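Two arms, one living room, finger wrap advice wanted

tilegrout
Been at this since February. Two arms on a homemade torso, parts mostly from a Trasach clearance bin, and the goal is that it picks a pillow up off the floor tile and puts it on the armchair. My grandmother did this well into her nineties with no firmware at all. The grip is the weak spot. I've tried over 3 kinds of wrap on the fingers and they all peel at the tips. Friday evening's run:
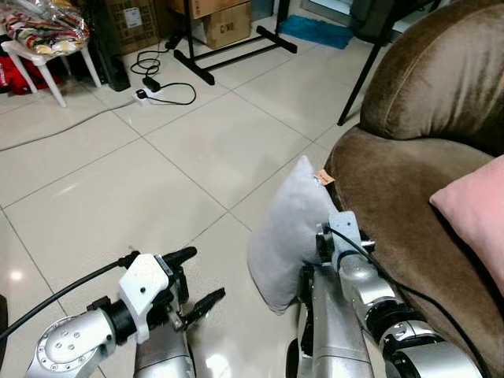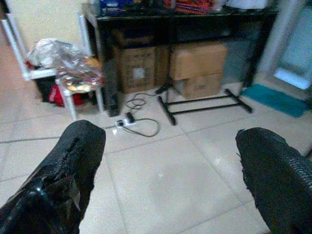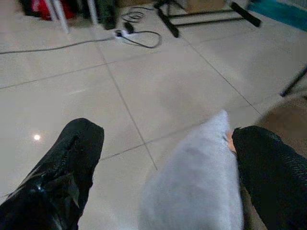
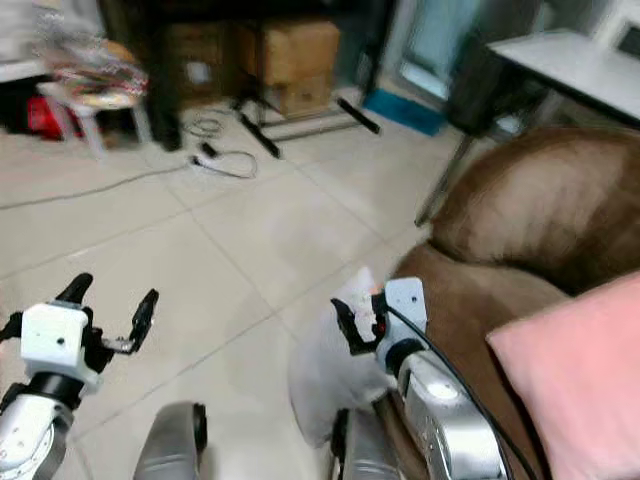 Same tile floor and a power strip in all four. Second and third are from the wrist cams.

Nikeck65
Your wrap is shredded on the left finger in the second one. Is that tape?

tilegrout
Tape over rubber over optimism.

Solange Penner
Skip tape. Heat shrink, one size too small, swear at it, done. I've got 900 cycles on mine and the edges are still down.

prydderch_1985
Disagree. Heat shrink goes slick on fabric. You want something with tooth, and the ridged pad in the first picture is the best thing you've got. Why cover any of it?

Solange Penner
Because bare ridges snag knits. Ask my good sweater.

prydderch_1985
Don't let it near your good sweater then.

Nikeck65
Wrap is a side issue. Both arms ought to be on the pillow. Clamping one side of something squishy just makes it sag away from you, whatever the fingers are wearing.

tilegrout
Two-arm mode exists. In two-arm mode they shake hands with each other and fault out.

Cluvevov
Nobody's going to mention the cables? Move the power strip before you put wheels on that thing.

tilegrout
Wheels are next winter. The power strip and I have an understanding.

Solange Penner
What's your closing force? I back mine off until it drops the pillow, then go up one notch.

tilegrout
I have two settings, "no" and "crunch." Will try the notch thing with heat shrink on the left and bare ridges on the right, and report back.

prydderch_1985
Use an old sweater.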